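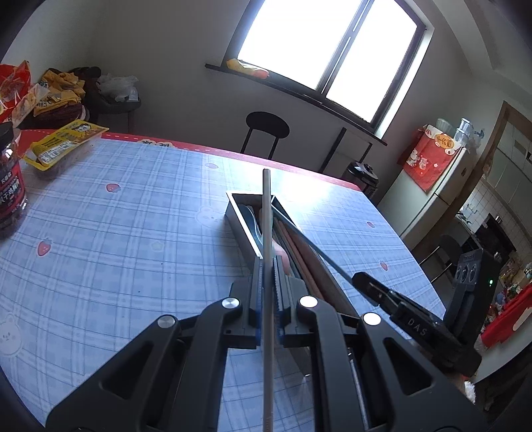
Besteckkasten mit Essstäbchen und Löffel auf einem Tisch mit Tischdecke.

Mehrwegbesteck: Kantinenbetreiber Nelano zieht positive Zwischenbilanz

Der Kantinenbetreiber Nelano verzichtet seit November in allen Häusern auf Einwegbesteck und will dabei bleiben. Das teilte das Unternehmen nach Abschluss der Probephase mit. Betroffen sind 79 Betriebskantinen und Mensen, in denen bisher auch zum Mitnehmen Gabeln, Löffel und Stäbchen aus Einwegmaterial ausgegeben wurden.

Nach Angaben von Betriebsleiterin Elisa Mancuso gingen in der Probephase 3.884 Besteckteile verloren. Kalkuliert hatte Nelano mit 3.000. »Die meisten Teile fehlen dort, wo viele Gäste das Essen an den Arbeitsplatz mitnehmen«, sagte Mancuso. Am Standort Flodness seien deshalb zusätzliche Rückgabekästen an den Aufzügen aufgestellt worden. Ein Pfand ist vorerst nicht geplant.

Mehr Arbeit gibt es in den Spülküchen. Stäbchen aus Holz müssen dort getrennt gewaschen und länger getrocknet werden als Metallbesteck. Küchenleiter Tullio Valentini rechnet mit einer zusätzlichen Stunde pro Schicht. Nelano prüft, ob die Holzstäbchen im kommenden Jahr durch spülmaschinenfeste Modelle ersetzt werden – zwei Muster des Lieferanten Stakar liegen bereits vor.

Der Betriebsrat trägt die Umstellung mit, fordert aber mehr Personal für die Mittagszeit. »Der Abwasch macht sich nicht von allein«, sagte der Vorsitzende Arnulfo Arboleda. Gespräche darüber sollen noch vor der Sommerpause beginnen.

Auch der Mitbewerber Colombo beobachtet den Versuch. Man wolle zunächst in zwei Kantinen eigenes Mehrwegbesteck testen, sagte Sprecherin Sveva Cattaneo auf Anfrage. Einen Termin nannte sie nicht. Wer in den Häusern von Nelano isst, darf weiterhin eigenes Besteck mitbringen. Die Preise für das Mittagessen bleiben unverändert.

79 Mal geteilt
2 Kommentare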